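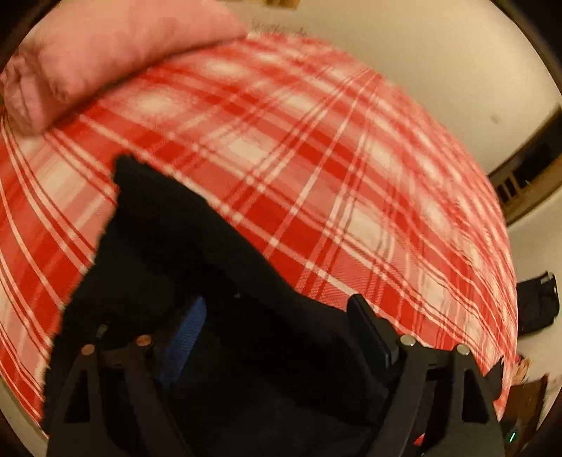 4. Bettdecke beziehen und Bezug pflegen

Dieses Kapitel gilt für alle Bezüge der Serie Plullitz mit Knopfleiste oder Reissverschluss. Für die Kinderbezüge lesen Sie bitte Kapitel 6, dort ist die Öffnung an einer anderen Seite.

4.1 Vor dem ersten Gebrauch

1. Nehmen Sie den Bezug aus der Verpackung und entfernen Sie alle Papieretiketten. Das eingenähte Etikett mit der Nummer 2237 bleibt im Bezug.
2. Drehen Sie den Bezug auf links und schliessen Sie alle Knöpfe.
3. Waschen Sie den Bezug einmal allein bei 40 Grad. Kräftige Farben, besonders Rot, können bei der ersten Wäsche etwas Farbe abgeben.
4. Trocknen Sie den Bezug auf der Leine oder im Trockner mit niedriger Stufe.

Hinweis: Der Stoff geht bei der ersten Wäsche ein wenig ein. Die Masse auf der Verpackung sind die Masse nach der Wäsche.

4.2 Decke einziehen (Methode mit Umdrehen)

Diese Methode ist am Anfang ungewohnt, aber sie geht auch für eine Person allein.

1. Legen Sie den Bezug auf links flach auf das Bett. Die Öffnung zeigt zum Fussende.
2. Greifen Sie mit beiden Händen durch die Öffnung bis in die zwei oberen Ecken.
3. Fassen Sie durch den Stoff die zwei oberen Ecken der Decke und halten Sie sie gut fest.
4. Heben Sie die Arme und schütteln Sie, bis der Bezug über die Decke fällt. Bei schweren Winterdecken stellen Sie sich dazu besser neben das Bett.
5. Ziehen Sie den Bezug bis zum Fussende herunter.
6. Stecken Sie die unteren Ecken der Decke einzeln in den Bezug und schliessen Sie die Öffnung.

Wenn Ihr Bezug innen Bänder hat: Binden Sie vor Schritt 4 die Bänder an die Schlaufen der Decke. Eine einfache Schleife genügt. Knoten gehen nach der Nacht oft schwer auf.

Vorsicht: Beim Reissverschluss halten Sie die Füllung mit einer Hand zurück. Eingeklemmter Stoff darf nicht mit Kraft herausgezogen werden — fahren Sie den Schieber langsam zurück.

4.3 Karomuster gerade ausrichten

Bei karierten Bezügen sieht man jede Verschiebung sofort. Orientieren Sie sich an der Linie, die am nächsten zur Bettkante liegt, und ziehen Sie den Bezug am Fussende gerade. Danach streichen Sie von der Mitte nach aussen. Kleine Wellen an der Naht sind normal und werden nach einigen Wäschen weniger.

4.4 Regelmässige Pflege

Waschen: 40 Grad, Colorwaschmittel, keine Bleiche. Die Trommel höchstens zu zwei Dritteln füllen.
Bügeln: mittlere Stufe, von links, der Stoff noch leicht feucht.
Lagern: trocken und dunkel. Plastiktüten sind nicht geeignet.

Die Decke selbst wird nach ihrem eigenen Etikett gewaschen. Modell Drutska 300 ist für den Sommer, Modell Drutska 381 für das ganze Jahr. Beide passen in denselben Bezug.

4.5 Ersatzteile

Knöpfe und Bänder bestellen Sie bei Tuteck mit der Nummer vom eingenähten Etikett. Im August ist die Näherei geschlossen, Bestellungen werden danach bearbeitet.

Text: Efa Ellis. Durchgesehen von Siwan James. Stand: 5. Feb. 2026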